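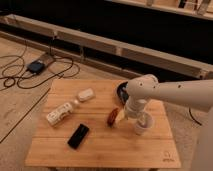 Curkville, Friday. Notes from the open day at the Drinetti furniture works, with emphasis on the small-table line.

The works occupies 2 halls off the freight road. Hall one takes in bamboo strip and presses it into panels. Hall two cuts, sands, finishes and assembles. Visitors were let in at nine and went around in groups. Ours was led by Vlasta Slanina, who runs finishing and answered most questions with a number.

## Pressing and sanding

Strip is sorted by color before gluing, and the light grade goes to tabletops. Panels come out of the press at 121 degrees Celsius and rest on racks overnight. Sanding is done in three passes, all along the plank direction. Cross-grain scratches show up badly under a clear finish, so the last pass is checked by hand under a side lamp. Reject panels go to Wullellow for drawer bottoms.

## Display room

The square table stood on a pale wood floor at the end of the route. The top is light honey in color with faint seams between the planks. A white cup, a round black item with a glossy surface and several other small things were on it. The finish is semi-matte. I ran a fingernail over two of the seams and could not feel either one. The front edge is straight and has a very slight break on the arris.

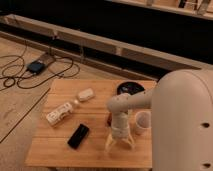

## Packing and prices

Legs ship detached, four bolts per table, with a hex key in the bag. Carton board comes from Pruvost. Output last month was 1076 tops, all sizes. The small square model sells at the works counter for 67 dollars, legs included. Oil is extra. The counter closes at four, and parking is on the gravel side.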